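3.2 Equipment budget and replacement planning

The cost model in Section 3.1 treats a collection station as a single line item. In practice the station is bought in parts, by different people, at different points in the financial year, and the parts wear out at different rates. We therefore split the budget into three classes: durable hardware (grippers, mounts, storage), wear items (finger pads, pivot screws, cables) and task stock (produce, trays, packaging). Labour is handled separately in Section 3.4.

Durable hardware was quoted by two suppliers, Derkirard and Hollenstein. Derkirard offered the lower unit price but required a minimum order of 6 grippers, while Hollenstein would sell in pairs. As the tasks in this study are bimanual, a pair is the smallest useful purchase. We ordered from Hollenstein for the pilot and kept the Derkirard quote open for the main phase. The pilot order came to $3117, including freight and excluding tax. Freight was a larger share of that total than we had planned for, and we recommend that it be quoted as its own line.

Wear items are harder to forecast. Pad life depends on the objects handled: smooth fruit is easy on a ridged pad, whereas cardboard edges and rigid packaging are not. We set a replacement interval of 500 grasps per pad set for the pilot and logged every change against the station record. Nearly 234 grasps were completed on the first set before an operator asked for a change, on the grounds that small fruit was slipping. The interval was kept in the budget as an upper bound, with one spare set held for each gripper. Screws were bought with the grippers and re-torqued at the start of each session, at no added cost.

Task stock is cheap per item but recurs. Fruit sorting, the task shown in Figure 4, uses small soft produce such as plums, mandarins and tomatoes, which bruise and must be bought again. Trays cost nothing, as cardboard box lids proved adequate. Light plastic waste was saved from ordinary packaging and used as clutter in the trays. We budgeted produce weekly and let the other stock items run down before reordering.

Two planning errors are worth recording. First, the Zeltatov project budget assumed a dedicated room for each station, and the rent was carried through to June before anyone revised it. A table and a bit of floor space were enough. Second, the purchasing system, Uterex, files pads as consumables and grippers as capital equipment – each with its own approval path – so a gripper could be delivered well ahead of its spare pads. Later orders were raised together under one request.

Figure 4. Fruit sorting with two grippers and a cardboard tray.

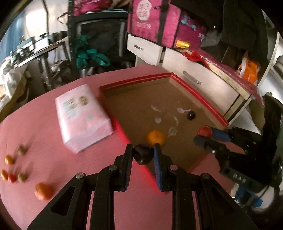

Should spare pads be bought with the grippers or later, once wear is known?

Buy one spare set per gripper with the first order, then set later quantities from the station's own change log.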